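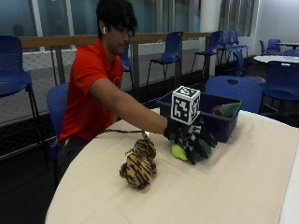
Glove on, tiger at the ready: collecting at the big table, Emside.

About us

Conus makes practice material for robots. More exactly, we record people picking things up and putting them down again, we tidy the recordings, and we hand them over to engineers whose machines would like to learn how it is done. It is a strange thing to put on a business card and we have mostly stopped trying. "Data" gets you through a wedding. "I teach hands to hands" does not.

We started as two people and a borrowed kitchen in Emside. Athina Chrysikopoulos had spent years writing software that told robot arms precisely where to go, and had come to the view that the arms were not enjoying it either. Anderson Peixoto had been a physiotherapist, and could talk for longer than you might like on what a thumb does before you notice it doing anything. They met on a train that had stopped outside a station for reasons never announced. By the time it moved they had a plan, and a name taken from the cone shells on Athina's phone case.

There are 21 of us now. The kitchen wanted its owner back.

What we do all day

A person sits at a table. They wear a glove with sensors in it and a patterned cube on the back, so that our software can work out where the hand is and which way it is facing. They pick up a thing. They put it somewhere, often in a bin. Then they do it again, a little differently, and again. Each go is called an example, and a learning system wants a great many of them, including the clumsy ones.

Clients often ask us to leave out the clumsy ones. We argue -- politely, and usually over lunch -- that a robot which has only ever seen perfect grasps has no idea what to do when a soft toy rolls over and plays dead. Fumbles stay in, with a label on them. We have a whole drawer of labels. "Second thoughts" is the most used.

Soft things are our speciality, if a firm this size is allowed one. A box is the same box every time you lift it. A plush tiger is a different shape at each end and a third shape once squeezed. Our object library has 210 items in it, chosen by Ifigeneia Stamatopoulos, who has an expenses record that reads like the diary of a well-funded toddler. She buys most things in pairs, having learnt what happens to favourites.

The people in the gloves

Our collectors are paid by the hour and never by the example. We tried it the other way for a fortnight and got a very large number of very similar grabs, all done at the speed of someone with a bus to catch. Now a session runs to 3 hours at most, with breaks, and music is allowed. Nothing in the glove minds what you listen to.

New collectors get a day's training from Dorin Costache, most of which consists of being told to relax. People stiffen up when they know their hand is being recorded, and for the first hour nearly everybody handles a toy frog as if it were evidence. It passes. If you can forget about the cable, you are halfway there.

We record hand movement and the tabletop. Every collector reads and signs a plain-English agreement (two pages, no footnotes) saying what is kept, who sees it and how to have it taken out. In March we rewrote it to be shorter, which took longer than writing the first one.

Who we work with

Uter, our longest-standing client, builds sorting arms for returned goods, a trade in which everything arrives slightly wrong. Heydari makes grippers for care settings and is interested in how gently a person takes hold of something when they haven't been asked to be gentle. We also set aside 8 days a year for university groups who have good questions and no money. Applications are a single paragraph. Please believe us about the single paragraph.

We don't build robots. People do come in hoping to see one, and we are sorry about their faces. We will also not tell you that machines will be doing your washing-up by Christmas. We've seen the examples. We labelled them.

Who runs the place

Athina Chrysikopoulos -- director, software, the train story
Anderson Peixoto -- director, hands
Ifigeneia Stamatopoulos -- objects and sessions
Dorin Costache -- training and collector welfare
Achilleas Ververidis -- data quality, final say on what counts as a fumble

Come and have a go

We take on new collectors throughout the year. You need to be over 18, able to sit fairly still, and at peace with doing a small thing many times. Left-handers are especially welcome, as the robots have hardly met any. Write to Dorin through the contact page and say which hand you favour.

Page last updated 6/11/23

Shares: 21 | Comments: 3

Recent from Conus
Why we keep the fumbles
Choosing objects: a word about things that squeak
Left-handers wanted
What our collector agreement says
Notes from a visit to Uter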